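Jarkari Home Forum > Kitchens and Cupboards > Storage

Wire rack or baskets for packets and sauces?

Posted by mindureck_mum
Jun 30, 2026

Hello all! I'm finally having a go at sorting out our dry food and I am far more excited about it than I should be. We moved into a flat with one narrow cupboard and one long table along the wall, so most of the packets are going to have to live out in the open on the table. At the moment it's all in carrier bags.

I've got room for one thing 40-odd cm wide and maybe a second, smaller thing next to it. Do I get a wire rack where everything stands on show, or a couple of plastic baskets I can just throw things into? Also, what do people do with bottles of sauce? Mine fall over every time somebody reaches past them, and I've had one leak over a bag of rice already. I'd like to keep it cheap if I can. Thanks in advance!

Viewed 2425 times -- 9 people are following this

Alper Güler
Member, 379 posts

Oh, get the wire rack! I put off buying one for years and now I tell everyone. The great thing about wire baskets that tilt upward is that you can see the front of every packet, so you stop buying a third bag of noodles when there are two at home already. Ours takes nearly all the packaged stuff for a family of four.

I'd still have one basket as well, though. A rack is hopeless for anything floppy or half used. Once a packet has been opened it gets a clip and goes in the basket, and when we cook we look in the basket first. That one habit has cut down our waste more than anything else I've tried (and I have tried labels, lists on the fridge, a whiteboard, the lot).

For the sauces, a little clear acrylic stand is brilliant. Mine was sold for nail varnish or make-up or something of the sort, and two bottles stand up in it perfectly well. Put it off to one side so you aren't leaning over it to get at the rack. I keep a shallow tray by it too, for the bits and pieces that never belong anywhere.

A few other things I'd pass on:

Put a cloth down first. Wire feet scratch, and a felt-type cover stops the rack sliding when you pull something out of it. Felt does hold on to crumbs, so give it a good shake outdoors now and then.

Heavy things at the bottom. Tins and jars low down, crisps and soup sachets up top.

Push everything to the back of the table and leave the front for working on. You'll be so glad of the space.

Take the outer boxes off if you can bear to, but cut out the cooking times and tuck them in with the food. I forgot to do this with some dumplings and had to guess. They were edible!

fodor_lane

Baskets. Racks collect dust.

Hesar77
Member, 200 posts

I agree with Alper on nearly all of it, but measure the height before you buy if there's a shelf or a wall cupboard over your table. I bought a lovely rack last September and couldn't get the top basket out without tipping the whole thing forward. It went to my sister in the end and she's delighted with it.

On baskets, get one with smooth sides that you can wipe out in the sink. Wicker looks nice but flour gets into the weave and never leaves. A plain plastic one costs next to nothing, and you can pick it up and carry it to the cooker when you're making something with lots of packets -- I love that about mine.

And wipe the necks of the bottles before you put them back! Brown sauce goes like glue if you leave it.

mindureck_mum

Thank you so much, this is exactly what I needed. Rack plus one basket it is, and I've found an acrylic stand in the bathroom that I wasn't even using. Off to measure the table now! 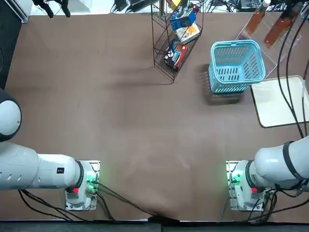
Black wire rack, blue basket and sauce stand along the far side of the table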